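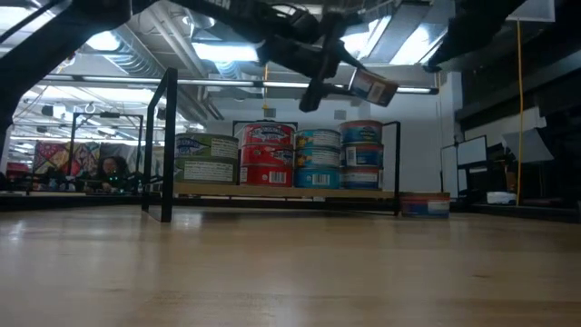
Page last updated: Friday, 4:12 pm

Home | Sections | Figures | References | Cite

4.2 Stacking tins by label and width

Canned fish is a wonderful thing to study on a pantry shelf, and we were delighted by how much order a few tins can show. Figure 2 gives the shelf as we set it out, with cans of one label color sharing a stack and the widest, in green, kept to a stack of their own. Kováčik and Petrauskas call this the Tromside layout. It reads well from low down — red, light blue and blue side by side — and a shopper can find a label without turning a single tin.

Figure 2. Tins on the shelf, stacked by label color.

Mixed stacks are just as interesting. On a tabletop, people tend to start with the widest can and build up from it, whatever the label says. 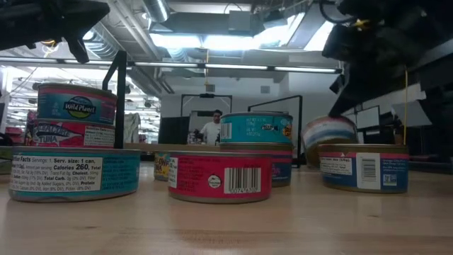
Width, then, seems to come first and color second, and we would love to see this tested in real kitchens. Barcodes matter too. A tin turned barcode-out hides the name a cook is looking for, so our scoring sheet (Netach, March version) marks facing separately from stacking.

Shares 100 | Comments 4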